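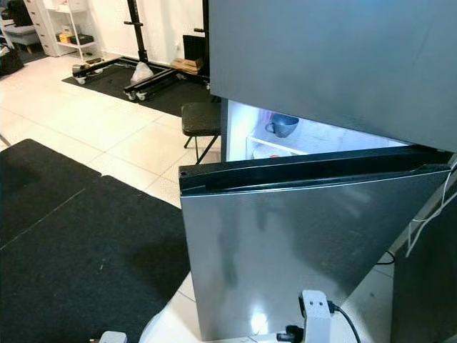
Tutley Witness and Family Service has opened a new waiting centre for people attending serious criminal trials at Tutley Crown Court. Bereaved relatives, injured victims and prosecution witnesses will be able to spend the day there, away from the public entrance and the corridors used by defendants' families. The centre has private rooms, a video link suite and a shared kitchen, where the large refrigerator with the stainless steel lower door and clear glass shelf is for visitors' own food and drink, and where a blue-grey mug left chilling inside will be there after the afternoon session.

12/20/24

The centre, known as Tlapale House, stands opposite the rear entrance to the court and will take its first families when the new list opens. It replaces two rooms on the second floor of the court building, which were closed after repeated problems with noise and privacy.

In the past year the service supported 744 people through trials for murder, manslaughter, robbery and serious assault. Of those, 80 were close relatives of someone who had been killed. Many travelled long distances and were in court for several weeks, often hearing detailed medical and forensic evidence for the first time.

Gemechu Wako, chief executive of Tutley Witness and Family Service, said: "A murder trial can last a month, and the family may have to pass the supporters of the accused every morning on the stairs. We have asked for a separate building for a long time. People who come here will have a door they can close and a member of staff who knows which case they are here for."

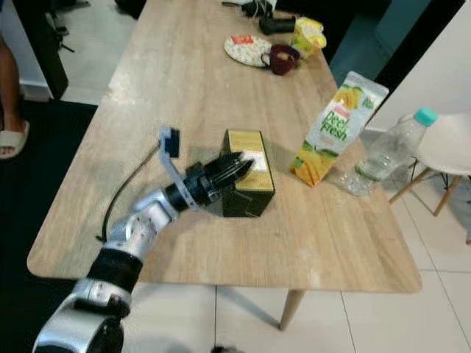

Each family will be given a named support worker before the first day of the trial. The worker will explain the order of proceedings, give notice where possible of distressing evidence, and remain with the family when the jury retires. Families who do not wish to sit in the public gallery may follow proceedings by video link where the trial judge has given permission.

Witnesses will continue to be called by court staff in the usual way. Anyone giving evidence behind a screen or by live link will be brought to the court through the rear entrance, and will not be required to use the main hall.

Yatziri Huerta, head of casework, said: "Sentencing is often the hardest day. Relatives may be reading a personal statement aloud, and then they hear a minimum term which may not be what they had expected. We will keep rooms free on those days so that no family has to leave the building straight away."

The building was converted by Zomden, with money from the Vomov Foundation and from 400 individual donors. Heriberto Barrera, grants director at the foundation, said the trustees had been persuaded by letters from families who had used the old rooms.

The service will also offer follow-up meetings at Tlapale House for relatives who are waiting for an appeal to be heard, or who have been told that a prisoner is to be considered for release.

Referrals should be made by the police family liaison officer or the witness care unit. Families may also contact the service directly. There is no charge.

Notes to editors

Tutley Witness and Family Service is an independent charity. It does not give legal advice and takes no part in the preparation of evidence.

Journalists are asked not to approach visitors entering or leaving Tlapale House. Interviews with staff can be arranged through Tonantzin Montes, press office.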